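Visit report, Tenau open day
2019-08-24
Written up by Rodrigo Sotomayor

I went to the Tenau open day for our housewares group. We are choosing soap dishes for the guest bathrooms at both Plutetti houses, and Tenau had invited buyers to look at small bathroom goods and packing. I stayed 2 hours. My notes follow in the order I made them, with the soap table first, as that was what I came for.
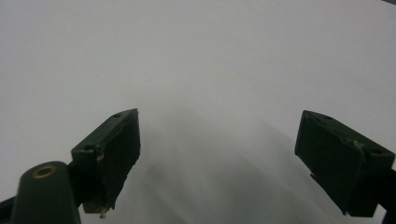
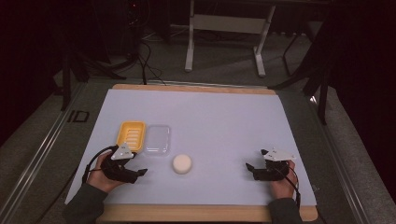
**Which soap dish suits a round bar that gets used several times a day?**

One with raised ridges in the base and enough space between them for water to run off. The bar should rest on the ridges with some room between it and the rim. A flat dish holds a puddle, and the underside of the soap goes soft. If the dish has no drain hole, someone has to tip it out every day and rinse it once a week.

## The soap table

The setup was simple: a white board laid on a wooden table, with a soap dish, a clear lid and a bar of soap on it. The dish is yellow plastic with a raised rim and slotted ridges. The lid is a rectangle with rounded corners. The soap is a thick round disc, cream-colored, with a matte look.

I asked if the dish was made in other colors. Tenau sells it in white and gray as well, but the yellow is the one they keep in stock. The others are made to order with a minimum of 100 pieces. We need 70, so it is yellow or we find another group to share an order with. I would be fine with yellow. It is easy to spot when cleaning, and the bathrooms at the lower house are all white.

The lid question took longer. Our housekeepers want lids for the days between guests, to keep dust off. My worry is that a covered bar stays damp. The woman from the sales office agreed that a bar should dry in the open first and be covered later. She suggested leaving the lids in the linen closet and handing them out only when a room is going to stand empty. That seems workable, though it is one more thing to store.

## Packing room

The second stop was the packing room down the hall. Dishes are stacked in sixes with a sheet of thin paper between each one. Lids go in a separate sleeve because they scratch easily. I looked at a lid from an opened carton and it had a few fine lines across the top, which Tenau put down to handling during the day's visits. I would still ask for the sleeves to be sealed.

Cartons were from Destex, the same supplier we use for the laundry boxes. They held up well on the bottom row of the pallet. The labels are on the short side only, so on our shelves they would have to be stacked with the short side out. Our shelves are too shallow for that unless we clear the front row.

## Other goods

There was a shelf of bath mats, toothbrush cups and hooks. The cups were too light and I left them off the list. The hooks are sold under the Nomura name and come with a screw and a wall plug. I took a price sheet for these and put it in the blue folder.

I did not see any pump bottles, which the upper house had asked for. Tenau does not carry them at present and had no date for when they might.

## Getting there

The entrance is on the side street, past the loading dock. The main door was locked and there was only a small sign. Parking is free but fills up early, and I ended up across the road by the tire shop. Coffee and sandwiches were laid out by the front desk. The tour started late and ran straight through lunch, so eat first if you go.

## To do

- Ask both houses if yellow is acceptable.
- Order 6 sample dishes with lids and try them in the staff bathrooms.
- Check that the round bars we buy now fit inside the rim. I forgot to take one with me.
- Measure the linen closet shelf for the lids.
- Get a price on sealed sleeves.
- Look for pump bottles somewhere else.

Samples should arrive in September. Tenau will hold the quoted price until the end of that month, and the order form needs a signature from each house.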